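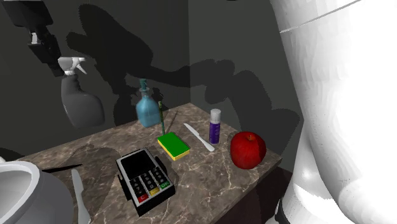

Thursday, bench notes, Talletti trial (sim licence, the 14 day one). Started 8:40, coffee first, licence server second.

Reminder for whoever picks this up: we're reviewing the Talletti tabletop pack to decide if it replaces our own Drandell scenes. Not reviewing the arm model, that's settled.

Install. Took most of the first hour. Installer wants its own Python and sulks if it finds ours. Put it in a clean env, fine after that. Docs say one command, it's four. Wrote them on the sticky by the monitor, will move to the wiki.

Asset pack. Knives, sponge, spray bottle, glue stick, apple, payment terminal etc. Nice spread of shapes for grasping. Spray bottle is the one I care about, trigger head gives the gripper something awkward beside it. Terminal keypad is modelled properly, C and OK legible on the red and green keys. Glue stick lettering is mush. Don't care for grasping, do care if we ever do the label reading job.

Marble tabletop texture is busy. Good for robustness, bad for my eyes. White knives stay readable on it at least. Want to try the plain grey top as well, same seeds.

Lighting. Single hard light by default, and the arm throws huge black shadows up both walls. Our segmentation net has never seen anything like it. Turned on their "soft" preset, render time went up to 31 s a batch, too slow for what we want. There's meant to be a middle setting in the config, haven't found it. Colour temp slider does nothing that I can see.

Physics. Ran 900 resets overnight with random placement. 14 came back flagged as interpenetrating, nearly all involving the big bowl and a knife. Need to check if its collision mesh is a convex hull, would explain it. If so we can swap in our own, pack allows overrides acording to the readme.

Contact on the spray bottle: friction default way too high, things stick to the fingers. Dropped it by half and it behaves more like the bench. Still guessing, no real measurment behind that number. Log the value in the run sheet please, not just in your head.

Support. Mailed Tiedemann (they resell it here) re multi-seat pricing and whether the licence covers the cluster. Auto reply only so far. Their last quote was per machine, useless to us.

vs Dridudier: theirs loads faster, fewer objects, exporter is a mess. Wouldn't go back.

To do
- bowl mesh
- find the middle light setting
- plain grey top, same seeds
- rerun segmentation on hard shadow set, keep the failures
- chase Tiedemann before the trial runs out
- export test to our own format, half done, crashed on the apple for some reason, see log in the shared folder

Leaning yes on the pack if the licence covers the cluster. Leaving the box running tonight, please don't reboot it.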